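# Lahlou's folding cell gets new gripper pads, and a maintenance rota to go with them

Lahlou has changed the way it looks after its two-armed shirt-folding cell at Mundon, after a spring in which the machine spent more time being adjusted than the firm had planned for. The work, carried out in May with the integrator Dirkance, covers new pads on both grippers, a full re-zeroing of the arms and a written daily check. The firm says the cell is now "settled". It said much the same in the winter.

The cell folds work shirts that come back from the laundry side of the business and are due to go out again to hotels and restaurants. It has two arms hung from overhead mounts, one each side of a white table, so that the tabletop stays clear and an operator can reach in from the front. Software from Nalau decides where to take hold of the cloth. A person lays each shirt out before the arms start and takes it away at the end, a detail missing from the announcement when the cell was ordered.

The trouble was in the grip. Thin cotton is easy to drop and easy to mark, and the original pads had been chosen for a firm pinch. Operators found that the right arm was letting go a moment before the left, which pulled the collar out of line and left the finished shirt leaning to one side. The first answer was to close the grippers harder. That cured the dropping and produced small shiny patches on dark shirts, which customers sent back.

Dirkance then blamed the overhead mounts, and it had a case. Anything hung from above will show a small error at the top as a larger one at the bottom, and the bolts on the right-hand mount were found to be under their proper tightness. They were set again and marked with paint so that any movement would show. The folding improved for a fortnight and then went off again, at which point attention went back to the pads.

When they were taken off, the pads on the right gripper had worn much further than those on the left. The fold sequence is the likely reason. In the old program the right arm did nearly all the dragging and the left mostly held still, a pattern nobody had thought to look at while the shirts were coming out straight. The replacement pads are softer and slightly wider, and Nalau has rewritten the sequence so that the two arms share the pulling.

The collar remains the test. It is the stiffest part of the shirt and sits next to some of the softest, and the arms have to take up cloth on either side of it without tipping it over. Dirkance sets the cell up on black shirts for this reason, arguing that a dark garment on a white table gives the software a clear outline to work from. That is true as far as it goes. 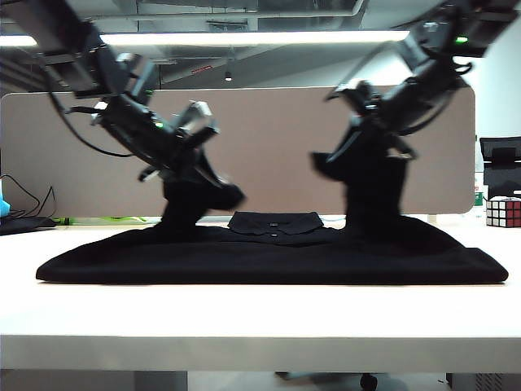
It also means the cell is tuned on the easiest case for its cameras. Much of what Lahlou washes is white, and a white shirt on a white table is a different problem. Asked about this, the firm said that pale shirts were "within the scope of the next phase" and gave no date. For the time being they are folded by hand, as they were before the cell arrived. A grey mat for the table has been talked about and would cost very little, but it has to lie perfectly flat or the grippers catch it, and the first sample did not.

The new daily check takes the operator through the cell before the first shirt of the morning. The arms are sent to their rest position and the joints looked over for anything loose. The cables are followed by hand from mount to wrist, with particular care where they bend. A cable that is too tight tugs at the wrist when the arm reaches across, and one that is too slack can swing down on to the cloth. The pads are wiped with a dry cloth, and fluff is picked out of the jaws with a plastic tool. Metal tools are now banned from the job, one having scored a pad in its first week.

After that the grippers are closed on a strip of test fabric and the operator gives it a tug. If it slips, the pads come off. There is no gauge for this and no number to write down, and it depends a good deal on who is doing the tugging. Dirkance has said it will supply a small spring balance so that the pull can be measured. It had not turned up when this item was written.

Pads are to be changed every 600 cycles whatever they look like. The previous instruction was to change them "when worn", which left the decision to whoever was on shift and in practice meant they were changed when shirts started coming out crooked. A fixed figure is better. Whether it is the right figure is harder to say. It comes from a single run on the new pads, in which the first slip was recorded at cycle 464, well inside the limit. Dirkance puts that one down to a wet cuff and has left it out of its reckoning. Damp cuffs are hardly unknown in a laundry, and the firm might have been wiser to leave it in.

Re-zeroing, which teaches each arm again exactly where it is, now happens every 7 days and after any knock. It used to need a visit from Dirkance. Two of Lahlou's own operators have been shown how to do it, using a metal plate that is clipped to the table and touched by each gripper in turn. The plate must go down the right way round. It is the same shape at both ends, and on the first attempt it was fitted backwards, which sent the left arm towards the table edge until the software stopped it. The plate now has a strip of tape at one end.

This is probably the most useful change of the lot. Under the old arrangement, a bump from a trolley could leave the cell idle while everyone waited for an engineer, and the shirts piled up for hand folding by staff who had been moved to other work. Operators have also been given permission to stop the cell on their own judgement and log the reason afterwards. Before, they were supposed to ring first.

Less has been said about the money. The pads are a consumable and come only from Dirkance, at a price neither company would discuss. Tying the change to a fixed cycle count makes the spending predictable, and it also makes it certain. Lahlou says it has asked whether it may cut its own pads from sheet. Dirkance says that doing so would affect the support agreement, though it stopped short of saying how.

Nor has either firm published a figure for speed. People who have watched the cell at Mundon describe it as steady and not quick, with a practised folder comfortably ahead of it on any single shirt. The argument for the machine was always that it would keep going through the afternoon when people tire. That argument needs a cell that does keep going, and the logs for the spring, which Lahlou declined to share in full, would show how often it did.

The softer pads do appear to have dealt with the shiny patches. Lahlou says it has had no returns for marking since they were fitted, on black shirts at least. The lean has gone as well, or has become small enough for customers to stop mentioning it. Both are real improvements, and both came from looking closely at worn parts, something the daily check should make routine if it is still being done in a few months' time. Checks of this sort tend to be kept up well at first and then get shorter as mornings get busier.

A second cell had been pencilled in for the same building, using the same arms and the same Nalau software. Lahlou says it is still interested and will decide after the summer, when the hotel work is at its heaviest and the first cell has been through several sets of pads. Dirkance has already drawn up the floor plan.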